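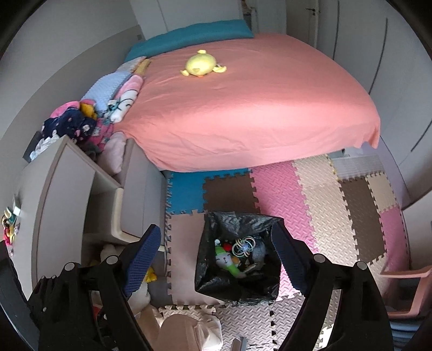
Wednesday, late. Bedroom tidying all day. Plush toys into the black bag, over and over - 90 demos with the hand-held gripper and my wrist knows it.

Thenmozhi reran the policy on the new split this morning. Trained on all 618 it still goes for the bag rim when the plastic is crumpled. Trained without the 17 where I fumbled the grasp, it does better?? Didn't expect that. Yasuo says check the seeds before getting excited. Fair.

Idea - start half the demos with the fingers wide open over the bag, half from the bed. Right now the starts are too alike, I think thats the whole problem.

Need 10 more from the bed side tommorrow. Charge batteries. Call Dollham back.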